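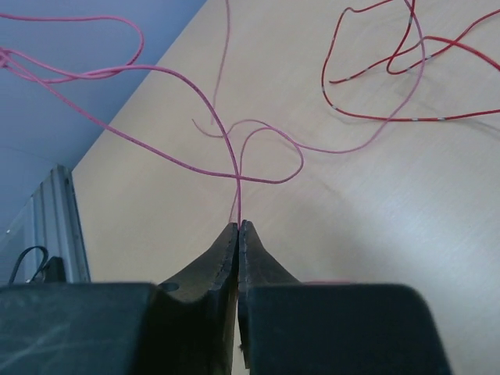 Two dark points over a light wooden tabletop. Tap to enlarge.

The Goats of Stornamdale: Complete Boxed Set
Words by Ecaterina Iordache, pictures by Prapai Thaweesak
Limsakul Children's Books
5 paperbacks in a slipcase
Reading age 7 to 11

In stock at Edstead. Usually ships the next working day, unless it's Monday, when we unpack boxes and ship nothing.

About the books

Stornamdale is a mountain kingdom with one road, a very bad king and 3,039 goats. In book one the king loses a bet and the goats are put in charge. They are better at it than he was, though the standard was low and they do eat the law library.

Our hero is Pim, the king's niece, who is ten and the only person in the palace who can speak Goat. She can't speak it well. For most of the first book she is under the impression that the head goat, Lady Brack, wants a boat. Things get more serious after that. There's a siege in book two, a proper villain from book three on, and a sad bit in book four that we won't spoil, except to say that you may want to be in the room for it.

The set contains:

1. The King's Bad Bet
2. Lady Brack Holds the Bridge
3. The Tax Collector of Inatness
4. A Long Winter for Pim
5. Goats Ascending

Every book runs to a little over 100 pages, with a drawing on most of them. Chapters are short enough for one at bedtime and end in such a way that you will be asked for two. Budget accordingly.

Is it scary?

Mildly. The Tax Collector has no face under his hat, and Prapai Thaweesak has drawn this nicely. There are battles, mostly butting. One tower falls down and everybody gets out of it, including the hens. If your reader is fine with wolves in stories, they'll be fine here. If they aren't, skip chapter six of book two and say the page was stuck.

Is it funny for grown-ups?

More than it needs to be. The palace cook gets all the best lines. You'll be doing a voice for her whether you planned to or not, and once you've picked one in book one you have to keep it up until the end of book five. Choose something easy on the throat.

Format and condition

New, shrink-wrapped. The slipcase is sturdy card and holds the books tightly at first, so expect some tugging. After a few weeks with a child it holds them loosely, and after that it holds other things. There is a fold-out map in the back of book three. It tears along the middle crease. We've seen enough of them come back through the secondhand box to call this a feature of the map.

Please note that earlier printings of book four had two chapters in the wrong order. Ours are the corrected printing, dated 17 September 2018 on the copyright page. A few customers have written to say they liked it better the other way around. We can't help them.

Audio

The audio edition is sold separately. It's read by Parviz Vahidi, who gives every goat a different accent and sounds tired by the third disc. Unabridged, including the songs. You have been told about the songs.

What our readers said

"I read all of them and then I read them again but faster. The best part is when Lady Brack eats the treaty. The worst part is Pim's cousin, he is so annoying, but I think he is supposed to be." - Jhonatan Ríos, our Saturday reading club

"My daughter now answers questions in Goat. Four stars." - Henryk Pietrzak

Schools and libraries

We do a discount on three sets or more. Ask at the desk or by email and tell us if you need an invoice. Class reading notes come free with school orders; they're decent, though the question about what the boat stands for has upset some teachers.

Returns

Unopened sets can come back within a month. Opened sets can come back if there's something wrong with them. Chewed corners don't count, whatever the books may have encouraged.

You might also like

Lady Brack's Sticker Book
The Stornamdale Wall Calendar (starts in March, no explanation given)
Pim's Pocket Goat Dictionary, hardcover, out of stock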